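Kitchen table tips for recording robot examples

These notes are from my practice with the Trilura arm set, where we collect examples so the system can learn small table jobs. One job is one episode. I write them for people who do this at home or in a borrowed kitchen, and who have ordinary tableware. 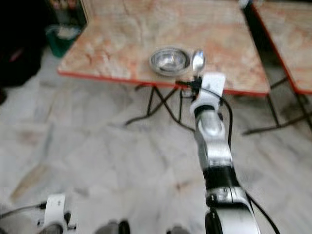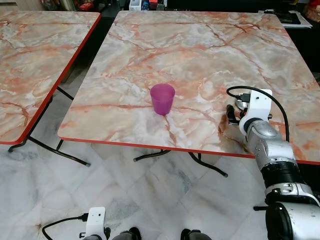 Choosing the tableware is where I would spend the first hour. Take items of different behaviour: one which is heavy, one which is light, one which shines. A steel spoon is a good item for the grasp, but its colour is near to the colour of the bowl, and on a pale marble pattern the learner has little to separate them. A purple cup, like the one standing on the table with orange veins, is much easier to find, so I give the cup fewer episodes and the spoon more. In August I recorded 108 episodes, and 50 were spoon.

Move the start position of each item by a hand's width after every four episodes. If you do not, the system learns the place and forgets the item.

Folding tables need a check before recording. Push down on each corner, and tighten the leg if the top rocks.

Keep the gripper cable in a wide loop, with enough slack for the full reach.

Wipe the fingers with a dry tea towel. Dish soap leaves a film and the spoon will slide. I lost 13 episodes in this manner and had to delete them all.

Failed grasps go to a separate folder. I label mine Himik, after my old cat, and the good ones go to Susa.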